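Good Practice for Small-Object Handling Cells: Notes on Our Revised Bench Rules

Posted 11th September

Readers who have followed this blog for some time will know that I coordinate bench practice for the handling group at Savmont. The group works with robot arms that pick small items out of open containers, and our written rules for that work had grown without a plan. Some were posted on the wall, some lived in email, and two of them contradicted each other on the matter of who may clear a stopped arm. In June we agreed to replace them with a single document. It is now in force at the Bloxham site, and I set out the main points for colleagues elsewhere who have asked to see them.

The views expressed are my own. The document itself was reviewed by Lionel Haworth for safety and by Mehrangiz Mahmoudi for data quality, and I am grateful to both.

1. Scope

The rules apply to any bench where an arm and a person share the same work surface, whether at the same time or in turns. They do not replace the risk assessment for the cell. Where the two differ, the stricter requirement applies until the difference has been settled in writing.

Stuart Bunting proposed that the scope should also include arms that are powered but idle. This was accepted. An arm holding position is to be treated as an arm in motion, and the same clearances are to be kept.

2. Before the first pick

The operator confirms that the emergency stop is within reach of the seated position and tests it once per shift. The test is entered in the log with initials. A tick alone will not be accepted, and Hayley Naylor has already returned one sheet on these grounds.

Speed is limited to 100 millimeters per second for any new item, container or gripper setting. It may be raised to 200 only after 20 consecutive picks have been completed without a drop, a stall or contact with the container wall. A failed pick returns the count to zero. Several operators considered this severe, and I understand the objection, but a partial count proved too difficult to record in a consistent way.

3. Containers and items

Containers are to be inspected at the rim and on the inside before use. A damaged edge is recorded even if the container stays in service. Bright metal bowls are permitted. We discussed at length whether they should be, as polished steel throws back highlights and picks up the color of whatever is placed near it, and this can mislead a vision system that has been tuned on matte trays. Our decision was to keep them and to require that the container finish be entered for every session. A system that works only in dull plastic trays is of limited use to the people for whom we build.

Soft and clear items need particular attention. The grip should be taken on the narrowest firm part of the item, with both fingers in contact, and closing force should begin at the lowest setting. Items with a stem are held by the stem wherever the shape allows, leaving the wider part free above the fingers.

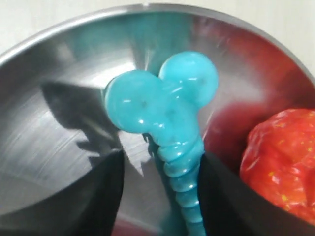
Neighboring items are a separate matter. Where a second object lies close to the fingers, the operator records it as a near neighbor whether or not it is touched. Evie Sowerby drafted this clause, and in my view it is the most useful addition in the whole document — our earlier records showed what had been picked and said very little about what lay beside it.

4. Stopping and clearing

Any person in the room may stop the arm. No reason need be given at the time, and the stop is not to be questioned until the arm has been made safe.

Only the named operator may clear a stop. Hands do not enter the container while the gripper is closed on an item. The operator opens the fingers from the console, moves the arm to its parked position and then reaches in. If the fingers do not open on command, power to the arm is isolated before anyone touches the item.

5. Records

Each session file carries the operator's name, the gripper setting, the container, the items present and the log sheet number. Files that lack any of these are set aside and are not used for training or reporting. Finger pads are inspected every 2,000 picks and the result is attached to the record for that day.

Drops are recorded in full. An item that falls back into the container counts as a drop, and so does an item released early above the correct target. The Skilten group has until now counted only the first kind, and we have agreed to compare the two sets of figures before either site reports a success rate.

6. Matters still open

The wording on shared shifts is not settled. Grorkard, which supplies our bench fixtures, has asked for a clearer statement on who signs when one operator relieves another in the middle of a session. For the present, both are to sign, and the time of handover is to be written between the two names.

Comments on the document may be left under this post or sent to me directly. Requests for the blank log sheet should go to Hayley Naylor at Bloxham.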